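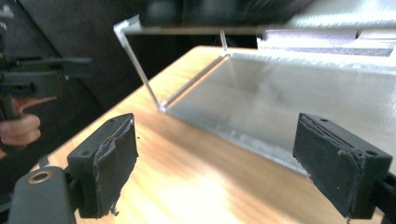 Sobre a Bristar

A Bristar é uma empresa de automação para montagem leve. Trabalhamos com garras manuais e com braços robóticos, quase sempre em peças que um robô industrial comum teria dificuldade em segurar sem estragar: perfis finos, película, acrílico. A nossa oficina fica em Delelmont e tem cinco bancadas.

O que correu mal no projeto Nitier

Quem nos procura costuma perguntar pelo Nitier, por isso contamos o caso nesta página.

O Nitier era uma célula automática para montar armações transparentes, encomendada pela Zamani. Em dezembro, já nas instalações do cliente, um dos braços deixou escorregar uma armação a meio do percurso. O controlador leu os dedos fechados, assumiu que a peça continuava presa e seguiu o programa. A armação partiu-se contra a guarda lateral e um fragmento saiu pela abertura de alimentação. Não houve feridos. A célula esteve parada 60 dias.

A causa foi o desgaste do revestimento dos dedos. A espuma tinha perdido aderência nas bordas e o nosso plano de manutenção só previa a troca quando o operador desse por isso. A falha foi nossa, tanto no plano como no software, que não distinguia uma peça presa de dedos fechados sobre nada.

O que mudou

O revestimento passou a ser inspecionado a cada 200 ciclos, com registo assinado. Se a força medida nos dedos cai durante o transporte, o braço para e não retoma sem intervenção humana. A abertura de alimentação tem agora uma portinhola com interruptor de segurança.

Alterámos também os ensaios. Usamos armações de varas finas com película esticada – o tipo de peça que mais facilmente escorrega ou se deforma – e registamos cada falha de preensão, mesmo as que não causam dano.

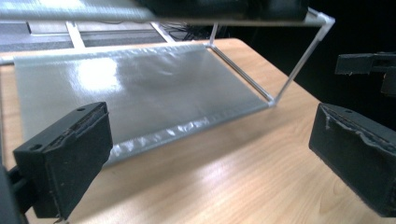

Zamani: o relatório da avaria chegou-nos em sete dias e trazia os erros da Bristar escritos como erros. Teríamos preferido a portinhola desde o início, e dissemo-lo na reunião de entrega. A célula voltou a trabalhar e mantivemos o contrato de manutenção.

O relatório completo do Nitier pode ser pedido na receção da oficina ou pelo formulário de contacto. As visitas às bancadas fazem-se por marcação, com óculos de proteção fornecidos à entrada.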